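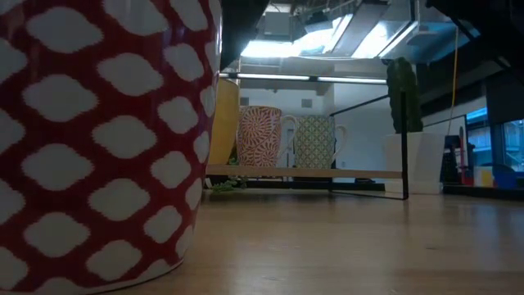
Mugs on the rack, with the red patterned container in front.

Why do people in shared houses drink so much tea? My project for Social Studies

So my question started at home. I moved into a shared house on Helgate last fall and I noticed that the kettle was going pretty much all day, even when people had water bottles right next to them! I wanted to know if people drink hot drinks because they're thirsty or for some other reason (my guess was boredom).

I made a short survey and put it up on the board in the Russo building, and Gemma Sala shared it with her dorm too. I got 53 answers, way more than I expected. Giorgia Zanetti and Remo Fontana also kept a drinks diary for me for a week, where they wrote down the time, the drink and who else was in the kitchen. Remo forgot Thursday completely, so I left that day out for both of them.

The survey first. The most common reason people picked was "to take a break," and thirst came a long way down, under "to warm up" and "someone else was making one." That last one I added at the last minute and I'm so glad I did, because people wrote loads in the comment box about it. One person said they don't even like tea, they just say yes when they're asked. My boredom idea did badly. Hardly anyone picked it, although I wonder if people don't want to admit to being bored.

The diaries were my favorite part. Giorgia drinks almost all her coffee alone before 9 a.m. and then switches to tea once the others are up. Remo only makes a drink if there's somebody to talk to, and he left 2 of his teas to go cold because he got talking (he wrote this down himself, with a sad face).

There are problems with all this. Nearly everybody who answered was a student, and I did it in the winter, so I'd like to run it again in July and see if "to warm up" disappears. I also should have asked how big people's mugs are. I wrote "cups" on the form and for some people that's 200 ml and for others it's well over 300, so I couldn't compare amounts at all. Ms. Ferraro warned me about that in my first draft and I didn't fix it in time.

Thanks to Gemma, Giorgia and Remo, and to everyone in my house for letting me ask them why they were in the kitchen.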